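Workshop Tips: Teaching a Gripper Some Table Manners

Filed under: bench projects, kitchen table division
26 May 2018

If you're building a hand-held gripper at home, start with wooden spoons. Ours came out of the drawer at the shared shop on Flastley, and they have taught me more humility than any motor ever did. A glossy spoon slides away from hard fingers like a cat from a bath.

Tips so far:

Stick thin rubber on the inside faces of the fingers. Bicycle tube works. Dymphna Keogh swears by the thumb of a dish glove, and she may have it, because I am out of gloves.

Grab the handle near the neck. Going for the bowl feels natural and mostly teaches the spoon to spin.

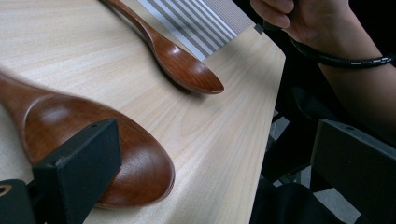

Keep your cable slack. A coiled one stretches with your arm, but leave enough that it isn't tugging at your wrist by the end of the evening. I did 132 grabs in August with mine too short and complained about it for 3 days.

Close slowly. The Rurnlow build squeezes first and asks later, and we are short one egg cup.

Screws in the fingers work loose. Check them before each session, and put a dab of thread locker on any that keep wandering.

Wash the spoons before they go back in the drawer. The soup doesn't care about your research.

Next up: forks, once I find the ones Mulcahy borrowed.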